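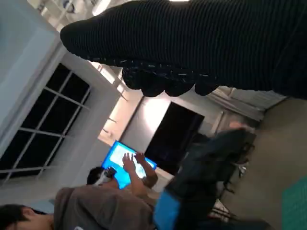 Re: [condominos] Película nas janelas da sala comum

Boa noite a todos,

Respondo por baixo da mensagem do Omprakash, que deixo citada para quem não a leu.

Em março, Omprakash Joshi escreveu:
> Caros vizinhos,
> Pedi orçamento à Padumero para aplicar película nos vidros da sala comum.
> São 2000 euros, já com a limpeza dos caixilhos. O comercial garante que a
> sala fica mais quente no inverno, mais fresca no verão e que à noite
> deixamos de ver os vidros como um buraco preto. Diz também que poupamos 30%
> na iluminação. A proposta é válida por 10 dias, por isso agradecia que
> respondessem depressa. Por mim, avançava já.
> Omprakash

Omprakash, obrigada pelo trabalho de pedir o orçamento, mas não estou convencida e vou dizer porquê.

Começo pelos 30% na iluminação. Película nenhuma acende lâmpadas. A sala é usada quase sempre depois do jantar, quando lá fora já é noite, e a essa hora as luzes do teto estão todas ligadas, com película ou sem ela. De onde vem a poupança? Se o comercial tem uma conta feita, que a mande por escrito, com as horas de utilização que considerou. Se tirou o número do folheto, não me serve.

Quanto ao buraco preto: um vidro à noite, visto de dentro de uma sala iluminada, é escuro. A película que está no orçamento (fui ler a ficha) é a de controlo solar, que escurece ainda mais. Para quem se incomoda com isso há uma solução antiga chamada cortina. A Granström tem estores de rolo simples e o meu cunhado pôs uns iguais no escritório dele sem chamar ninguém. Não sei se dão para as nossas janelas por causa das barras dos caixilhos, teria de se medir.

O frio é outra conversa. Aí concordo que há um problema, mas não me parece que venha do vidro. Na última reunião sentei-me junto à janela e o ar entrava pelas juntas, sentia-se com a mão. Borracha nova nos caixilhos custa uma fração disto e a película não tapa frinchas. O orçamento fala em limpar os caixilhos, não fala em vedá-los.

Também fiquei desconfiada com o prazo. Já a Kustitz nos fez o mesmo com a pintura da escada: preço só até ao fim da semana, e dois meses depois o preço era igual. Quem tem um bom produto pode esperar que a gente pense.

Antes de gastarmos dinheiro, proponho:

- pedir à Padumero a garantia por escrito e saber se a película risca com a limpeza normal;
- pedir mais 2 orçamentos, um deles só para vedação (a Undetti faz isso, mas não tenho experiência com eles);
- passarmos uma noite pela sala e vermos por onde entra o ar.

Uma pergunta à parte, para quem tratou das luzes novas: é possível ligar só metade? Para quatro pessoas a jogar às cartas, acender tudo parece-me um exagero, e se a ideia é poupar na fatura eu começava por aí.

Se alguém tiver película em casa e estiver contente, diga, que eu mudo de opinião sem drama. Até lá o meu voto é não.

Cumprimentos,
Pushpa Bajpai
2.º direito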